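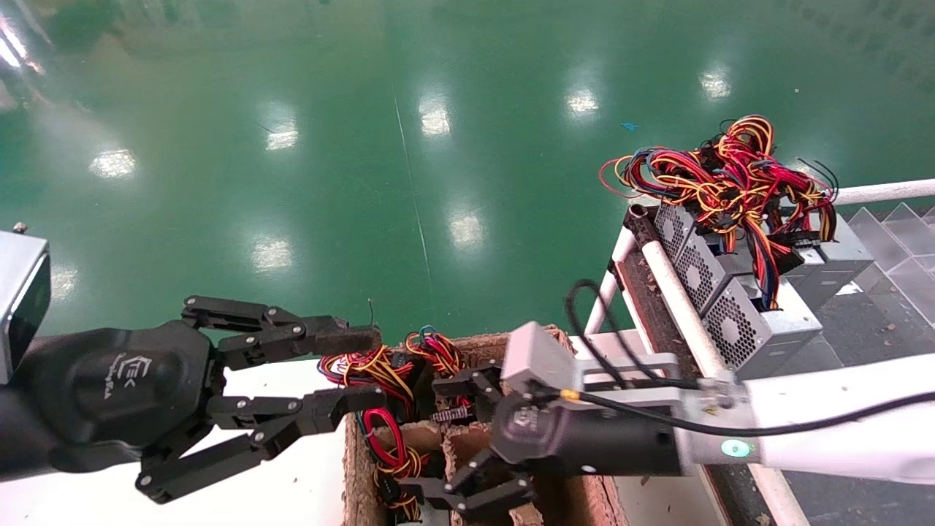

Figure 7.1 Wire harnesses in a moulded-pulp tray, beside a coated workshop floor

Chapter 7
Packing and Presenting Wired Parts

Objectives
After working through this chapter you should be able to:
name the main parts of a wire harness
choose a tray that suits the harness and the job
lay out a packing bench so that parts can be checked as they go in
fill in a tray record

7.1 Why harnesses are awkward

A wire harness is a set of wires cut to length, gathered together and fitted with connectors. Most of the parts you met in Chapter 6 were rigid. A bracket or a housing keeps its shape when you put it down, and the next person finds it the way you left it. A harness bends, springs back and catches on its neighbours. If a heap of them is tipped into a box, someone further down the line has to pull them apart, and that is when pins get bent and crimps get strained.

The harnesses in Figure 7.1 have red, yellow, black and blue wires. Look for the small dark connector with gold pins among the wires in the centre compartment. Pins like these are the first thing to protect. The tray is divided by pulp walls, but some of the wire spills over from its compartments. Springy wire often does this, and we return to it in Section 7.4.

7.2 Trays

Moulded pulp is made from paper fibre pressed into shape and dried. It is light and cheap, and it stacks well when empty. It also sheds a little dust and softens if it gets damp, so pulp trays should be kept off the floor and away from outside doors. Plastic trays cost more but can be washed and sent back to the supplier many times.

The depth of the compartment matters more than its width. A loop that stands higher than the wall will be pressed down by the tray above.

Case study: the Lellov order
Latrice Ferreira ran the packing benches at Lirnex when the firm took on an order for 3,145 harnesses. The first 800 went out in plain cartons. Of these, 104 came back with damaged connectors. The rest were packed in divided trays, connector end down, and Ferreira moved the final check from the end of the line to the bench itself – a change that took one afternoon in April. We shall use her tray record in Exercise 3.

7.3 The bench and the floor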